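Home Projects Reports Staff Contact
Search this site Go
Filed under: Student work / Automation

Equipment plan for hand-held gripper recording, second stage

4. Purchasing

The first stage of the project used one gripper and whatever could be found in the department stores. For the second stage the group was asked to cost a full set of equipment for work with soft household items, mainly clothes and bedding. Quotes were requested from Skoris and Fodska. Hubmann was also approached but supplies complete arms only, with a lead time that runs past July.

The Skoris gripper was preferred. It is dearer than the Fodska model, but the finger pads can be bought separately, and pads are the part we expect to replace most often. The plan allows for 2 grippers and 50 spare pads. Cables are listed as a separate line — they were left out of the first budget and had to be paid for from the printing allowance.
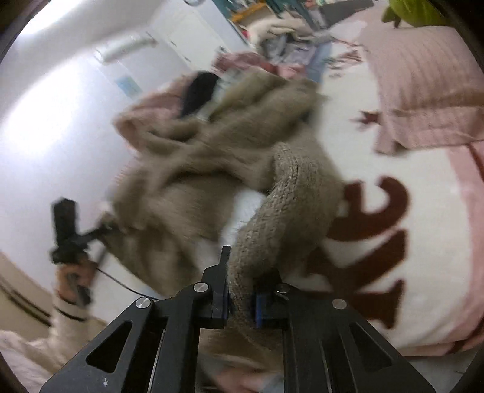 Figure 3. Gripper closed on a braided strap, with the beige long-pile garment on the bed.

Straps and long-pile fabric set different demands. A thick strap needs a wide opening between the fingers, while a crumpled garment needs a pad that will hold a fold without slipping. Both cases were written into the specification sent to suppliers. Neither quote gave a figure for grip on fabric, so a trial pair of pads should be ordered before the main purchase.

Storage was costed at around 136 pounds, taking the cheaper of the drives on the Daria price list. Insurance is not included, as the department policy covers loaned items off site. Screws and other fixings are to come from workshop stock.

4.1 Items still open

Delivery charge from Skoris — quoted by weight, weight not given.
Carrying case: size depends on the final choice of gripper.
Return terms for opened packs of pads.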